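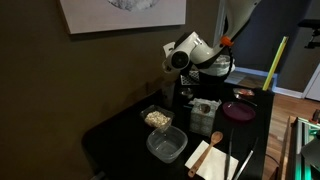 Baked oatmeal keeps coming out gummy in the middle, help please
Home cooking board > Breakfast and brunch

JiltportJinfeng
Hi everybody, long-time reader and finally posting because I've run out of people in my own house to complain to. I make a big pan of baked oatmeal every week so the kids and I can eat before the school bus, and since September I can't get a decent one. The edges are lovely, brown and a little chewy the way I like them, and then the middle four or five squares are like wallpaper paste. I use old-fashioned rolled oats, milk, two eggs, a mashed banana or two, maple syrup, cinnamon, baking powder and a bit of melted butter. The oven is at 400 and it gets 29 minutes, which is what my aunt's card says. Her card also says "a medium pan," bless her, so that's no help at all.
I've tried more oats and I've tried fewer bananas. What am I missing?
Jinfeng Qin

pimenia_kitchen
Welcome, Jinfeng! I think your oven's too hot, plain and simple. At 400 the outside sets up long before the center has had a chance. Drop it to 350 and give it 40 minutes, and start poking the middle with a butter knife near the end. I did it your way for years (my mother did everything at 400, cookies included, and we all just ate dark cookies) and the lower oven fixed it for me.

Florencio G
Hello Jinfeng, and hello Pimenia, nice to see you back on here. I'm going to disagree a little, in a friendly way. I bake mine at 400 all winter and the middle is fine, but I use a wide, shallow dish so the batter is barely over an inch deep. What kind of pan are you using? If it's a deep one, I'd change that before touching the temperature. I'd also look hard at those bananas. One big ripe banana and one little one are very different amounts of mush, and "a banana or two" could be your whole trouble right there.
Florêncio Gouveia

JiltportJinfeng
Oh dear, it's a deep one. It's the blue casserole I got when my old glass pan chipped, and now that I'm typing this out, that would have been the end of August or so. I feel a bit silly!

shao_on_the_hill
Don't feel silly, I once made the same bad cornbread for a whole year. I want to put in a word for soaking, though. Stir everything together except the baking powder, let it sit in the fridge overnight, then add the powder in the morning and bake. The oats drink up the milk and you don't get that layer of loose custard under a crust. It's also one less thing to do at 6 in the morning when you can't find anybody's shoes.

pimenia_kitchen
See, I've never gotten on with soaking. I tried it after somebody on the old board swore by it, and mine came out like a sponge you'd wash the car with. No chew left at all. And stirring baking powder into a cold stiff batter leaves you with little bitter pockets unless you really go at it.

shao_on_the_hill
Whisk the powder into a spoonful or two of milk first and it goes in fine. But I'll give you the chew, it does come out softer. My husband has bad teeth so soft suits us.

Florencio G
Soft is all right for some! I like to toast the oats in a dry skillet until they smell nutty, let them cool, then mix and bake straight away. They hold their shape much better. My late wife used to add a handful of chopped dates too, and if you do that you can cut the syrup nearly in half.

Erkirier
Popping in to ask what you all do about leftovers? Mine go in the fridge and by the third day they're weeping all over the plate. And does anybody freeze it?

pimenia_kitchen
Let it cool all the way down before you cover it, Erkirier, otherwise the steam has no place to go. I cut squares and freeze them on a cookie sheet, then bag them up. They'll keep up to 6 weeks before they start tasting like freezer. A minute in the microwave and a splash of milk over the top.

JiltportJinfeng
Reporting back! I borrowed my neighbor's shallow dish, kept the oven at 400 and used one medium banana. So much better, and there was only one slightly damp square, which I ate standing up at the counter. I'm going to try it at Pimenia's temperature next time so I can be fair to everybody, and I'll toast the oats when I've got a quieter morning. The dates will have to wait, my youngest picks them out and hides them in her napkin.

Florencio G
Chop them smaller. She'll never find them.

pimenia_kitchen
She'll find them, Florencio. But do let us know how the 350 goes, and write down the size of that dish before you give it back!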